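格子里的秩序

透明分隔盒卖的是一种整洁的样子。我用了一个秋天去验证，它到底能不能让人更快找到一颗螺丝

我家书桌左边第二个抽屉，打开的时候要先往上提一下，再往外拉，不然会卡在一把折尺上。折尺是搬家时留下的，从来没有量过什么东西。折尺下面是两板没拆的纽扣电池，一截热缩管，几枚不知道属于哪件家具的垫片，一小袋按扣，半块橡皮，还有一只早就没有了伴的袖扣。

按照时下的说法，这个抽屉是"有问题"的。问题有名字，有课程，有配套用品，还有一整面货架。去年11月，我在内夫盖特（Nevgate）的商场里站在那面货架前，看了很久。从装耳环的小盒到能装下一把电钻的大箱，全部透明，全部带格，全部空着，灯光从背后打过来，像水族馆。

我必须承认那一刻我被说服了。我买了一个Fonton的分隔盒，25元，带盖，格子可以拆。回家以后我把抽屉整个倒在床单上，花掉一个晚上，把东西分进去。第二天早上我要找一节纽扣电池，打开抽屉，拿出盒子，掀开盖子，发现电池不在里面，因为那两板电池太长，放不进任何一格，昨晚被我塞到了抽屉最里面，折尺下面。

这篇文章就是从那节电池开始的。

空盒子为什么好看

卖收纳用品的人很少展示装满的盒子。即使装，也只装五六颗同色的纽扣，或者一小撮回形针，每格之间颜色错开，量少得像药房里抓出来的一味药。宣传册翻到后面，连纽扣也没有了，只剩盒子本身。

我问过做商品陈列的朋友，为什么不拿真实的杂物来拍。她说试过，效果很差，真实的杂物大小不一，长的顶着盖子，扁的立不住，最后看上去还是一堆杂物，只不过隔着一层塑料。她用了"脏"这个字，虽然那些东西都擦过。

透明是一个很聪明的卖点，听上去无可反驳：看得见才找得到。可是看得见有一个前提，就是盒子平放，上面不能再压别的。买一个盒子的人可以做到，买到第三个就开始叠了。叠起来以后，从上面只能看见最顶上那一层，从侧面看见的是每一格里靠边的那一件。到了这一步，透明塑料和饼干铁盒的差别，就只剩下铁盒不容易裂。

我家的饼干铁盒里装着针线，装了很多年，盖子上的漆都磨没了。我从来没有找不到过针。

一堂569元的课

为了公平，我去上了一堂课。

课是Zundura开的，一个做居家整理培训的工作室，借用一家茶室的二楼。学费569元，包含一本手册、一卷标签纸和一杯茶。来上课的人比我想象的普通，有一位刚退休的中学老师，一对准备装修的夫妻，还有一个年轻人，说自己做模型，零件多到睡觉的地方都不够了。

讲师语速很快，声音好听。上半堂讲的是"清空"，每个人要把自己带来的一小包杂物倒在桌上，然后分类。分类的依据写在手册里：用途、频率、尺寸，三样按顺序来。我带的正是那个抽屉里的东西。按用途分，垫片归"五金"，热缩管归"电工"，按扣归"缝纫"，袖扣归"服饰"，橡皮归"文具"。十几件东西分出了七个类别，其中四个类别里只有一件。

我举手问，一件东西也要占一格吗。

讲师说，要的，给它一个家，以后会有更多同类进来。

我当时没有再问下去，后来一直在想这句话。给一只落单的袖扣准备一个格子，等更多的袖扣进来，这听上去像是整理，做起来是进货。那个做模型的年轻人倒是记得很认真，他的本子上画满了格子。

下半堂讲标签。标签要统一字体，贴在右上角，词要短。我写了"其他"，被委婉地提醒说尽量不要写"其他"，因为什么都可以往里放。可我抽屉里的东西大半就是其他。一套方法如果容不下"其他"，那它适用的对象大概是商店的仓库，因为商店知道自己进了什么货。家里的东西是自己冒出来的：外套上掉下来的扣子，装完书架剩下的木销，快递里附赠的小扳手。它们来的时候没有名字，要过好几年，才有可能忽然派上用场，而更多的永远不会。

茶倒是不错，是焙过的乌龙。

格子的数学

分隔盒最常见的规格是两排。小一些的每排三格，大一些的可以到六格、八格，再大就要装提手了。隔板有的是一体成型，有的可以抽出来。可以抽出来的卖得贵一点，说明书上称之为"自由组合"。

我试过自由组合。隔板插在侧壁的槽里，抽掉一块，相邻的两格变成一格长的，正好放那两板纽扣电池。麻烦在于隔板抽出来之后自己也成了杂物，得找地方放。放进盒子里占一格，放在盒子外面会丢。我丢了一块，另一块在抽屉的最里面，和折尺在一起。

还有缝。插片式的隔板和盒底之间总有一点缝，肉眼不大看得出来，但薄垫片看得出来。装的时候各归各位，拿着盒子走到阳台再走回来，薄的那几枚已经串到隔壁去了。我把这件事告诉卖盒子的店员，他建议我不要拿着走。

五金市场里的Kabbaj是另一种店。那是一家窄长的铺子，卖螺丝、合页、门吸和各种弹簧，柜台后面整面墙都是抽屉，木头的，拉手磨得发亮。我数不清也没打算数。店主不贴字，他在每个抽屉外面用铁丝绑一件样品，里面是什么，外面就挂什么。我要一颗沉头的自攻螺丝，他回身、抬手、拉开、抓了一把放在台面上，中间没有停顿。

我问他有没有想过换成透明的，他看了我一眼，问我透明的干什么。

我觉得这一眼比569元的课说明的问题多。他那面墙好用，因为同样的东西他一天要拿很多遍，手已经记住了；也因为他每格里装的是满满一格同样的东西。这两个条件我家都没有。我一年用一次热缩管。无论把它放在什么样的格子里，到了要用的那天我都得重新找，因为我已经忘了当初把它算作"电工"还是"其他"。

用的时候，盒子在哪里

说收纳方法的文章，十篇有九篇讲东西不用的时候应该放在哪里。抽屉里，架子上，墙上，门后。要用的时候呢？很少有人讲。

可是小零件的麻烦几乎都发生在用的时候。人坐下来，两只手各有各的活，桌面就那么大，盒子必须摆在一个够得着又不碍事的位置。放右边，写字的手会碰到；放近了，袖子会带翻；放远了，要站起来拿。而且盖子掀开以后要有地方去。连着铰链的盖子往后一翻，盒子占的桌面就大了一截，这一点在货架上是看不出来的，货架上的盖子都扣着。

我见过几种办法。修表的人把盖子整个拆掉，小盘子一字排开；做手工的人喜欢把盒子推到桌子的远端，盖子朝外翻，这样翻过去的部分不占自己手边的地方；我母亲缝扣子的时候把盒子放在腿上，掉了就掉在围裙里。三种里面我最信我母亲的。

远端的放法最常见，我自己也这么放。一只六格的小盒，两排，每排三格，灰隔板，透明盖子往后掀开，摆在白色桌板的左上方，人坐在这一侧，两只手在桌沿附近做事。格子空着，看起来什么都装得下。

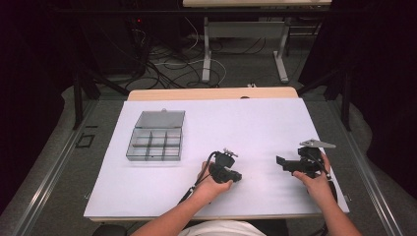
Maxine Kereama不同意我对小格盒的挑剔。她给编辑部写来一封很长的邮件，起因是我在上一期里顺口说了一句"分隔盒是给喜欢分隔盒的人用的"。她说我从头到尾把盒子当成仓库来评价，当然不满意，而她从来只把它当成盘子用：开工之前，把今天要用的几样零件各抓一点放进去，做完了倒回原来的袋子里，盒子重新变空。她在信里写，空着才对，一个总是装满的分隔盒说明你已经很久没有拿它干活了。

我读了两遍，第一遍不服气，第二遍拿出我那个25元的盒子，把里面的东西全倒回了抽屉。

她的说法有道理，而且碰巧绕开了我前面抱怨的大部分毛病。当盘子用，就不必给每件东西安一个家，也不用写标签，反正今天晚上就要倒掉。垫片会从缝里串门，但一个下午也串不了多远。装不下的电池放在盒子旁边就行了，那是桌面，本来就可以放东西。

不过我还是要挑两处。

第一，照她的用法，一个家里需要的分隔盒就是一个，最多两个。货架上那一整面墙要怎么办？卖盒子的人不会喜欢这封信。Zundura的手册后面附有一张推荐采购单，按照一套两居室来算，列出来的各式盒子、隔板、抽屉分隔件近50个。我把单子拿给那位陈列朋友看，她说这已经算克制的了。

第二，倒回去这个动作，她写得太轻松了。倒回哪里？她家有袋子，袋子外面大概写了字，袋子又收在某个地方。那才是真正的收纳，盒子只是从那里借了一点东西出来。她的系统能转，靠的是那些袋子，可她的信里只有一句话提到它们。

袋子的一边

于是我回信问她袋子的事。她没有立刻回，过了一阵子寄来一张手写的单子，列的是她用的自封袋的大小。没有品牌，没有图。最大的装布料边角，中等的装拉链，小的装扣子和按扣，所有小袋子竖着插在一只鞋盒里，像卡片目录。想找什么就用手指拨过去。

鞋盒。我非常高兴看到鞋盒。

竖插是一个老办法，图书馆用过，唱片店现在还在用。它的好处是不浪费空间，袋子有多鼓就占多厚，一件东西占一件东西的地方，十件占十件的。分隔盒做不到这一点，它的格子在工厂里就定好了，里面装一颗纽扣或者装满，占的地方一样大。我那个袖扣在分隔盒里曾经独享一格，在鞋盒里，它连同袋子薄得几乎摸不出来。

袋子当然也有坏处。不好看，这是最大的坏处，我说这话没有讽刺的意思。不好看的东西人会往柜子深处推，推着推着就忘了。自封条用久了会松，塑料会发黄。装尖东西会戳破，我的木螺丝就从一个角上探出头来，把隔壁的袋子也扎了。螺丝最后回到了它原来的小纸盒里，纸盒是买螺丝时附带的，侧面印着规格，我当初为了"统一"差点把它扔掉。

这是我对统一最大的怀疑。许多小东西来的时候就带着包装，包装上写着它是什么、多大、哪一种螺纹，有时候连能用在哪里都写了。整理课教人的第一步就是把这些包装全部拆掉，倒进一样的透明格子里，然后再花一卷标签纸，把刚刚扔掉的信息抄一个删节版回来。"M4×16"变成了"螺丝"。

反对我的人

编辑看过初稿，嫌我一边倒，让我去找一个真正靠格子过日子的人谈谈。我找到了Sherif Benmoussa，他修收音机和旧的便携音响，工作间在一栋居民楼的半地下，窗户开在接近天花板的地方，能看见行人的脚。

他的分隔盒是我见过用得最狠的。盖子几乎都不在了，盒壁被烙铁蹭出一个个圆疤，格子里什么都有。他的分法和手册没有一点关系：从哪台机器上拆下来的，就按拆的顺序放，左上角是第一步，往右走，再换到第二排。装回去的时候倒着来，从右下角开始。每一格里可能有两种螺丝、一个卡扣和一小片海绵，按用途看完全是混的，但它们是同一步拆下来的，装的时候也是同一步要用。

我觉得这是我在整个采访里听到的最聪明的一件事，当场就说了。他没什么反应，只说修东西的人都这样。

那格子不够怎么办，有的机器拆起来不止六步。他说那就并，外壳的螺丝算一步，里面的板子算一步。实在不够再拿一个盒子接在右边。盒子之间千万不能换位置，他家的猫换过一次，那台机器装好以后多出来一颗螺丝，到现在还在窗台上。

我问他会不会把盒子收起来。他指指架子，一台机器配一个盒子，机器修好交出去，盒子就空了，扔在门边等下一台。架子上的盒子里装着零件，说明活没干完。

这和Maxine Kereama说的差不多是同一回事。他们俩一个缝东西，一个修东西，互相不认识，都把分隔盒当成一种临时的东西来用。我后来留意了一下别的行当：钓鱼的人出门前往盒里装当天的钩和坠，我外婆把一个星期的药分进格子里，吃完再装。凡是把格子用得顺手的，盒子里的东西都在进进出出。

而我，还有那堂课上的大部分人，想的是把东西放进去，从此不用再管。

我家抽屉的近况

我不打算推荐任何方法，读者来信里总有人要这个，所以只汇报一下现状。

抽屉还是那个抽屉。折尺拿走了，挂在门后，开抽屉不用再往上提。为了这一个改进我绕了一大圈，想起来有点恼火。纽扣电池立着靠在抽屉的左壁，夹在一个旧名片盒后面，一拉开就能看见。螺丝在纸盒里，纸盒侧面朝上。按扣和针线一起进了饼干铁盒，那里本来就是它该去的地方，我不明白这些年为什么没有想到。

鞋盒我试了，没有坚持下来。家里能插进袋子的东西没有我以为的多，插了一小排就没有了，剩下大半个空盒子，很快被充电线占领。这大概说明我并不需要那样的系统。课上那个做模型的年轻人也许需要，我有他的联系方式，但一直没有问他后来买了多少格子。

热缩管还在抽屉里，没有类别。

Fonton的分隔盒我留下了，立在书桌旁边的缝隙里，空的。修眼镜那天用过，两颗小螺丝各放一格，鼻托放一格，盖子往后翻开，摆在远一点的地方，袖子碰不到。修完倒出来，盒子放回缝里。用了50天左右的时候，盖子的铰链处出现了一道发白的折痕，我按了按，还没有断。店员说过铰链是不保的，坏了可以买一个新的，也可以不要盖子。

我去Kabbaj买合页的时候，把这个盒子也带上了，想请店主看看铰链有没有办法补。他翻过来看了看底，又翻回去，说补不值得，然后从柜台下面拿出一个自己用的，也是分隔的，也是透明的，没有盖子，里面盛着找零的硬币。

他找了我几枚，我顺手放进了衣袋。回到家，它们又进了那个抽屉。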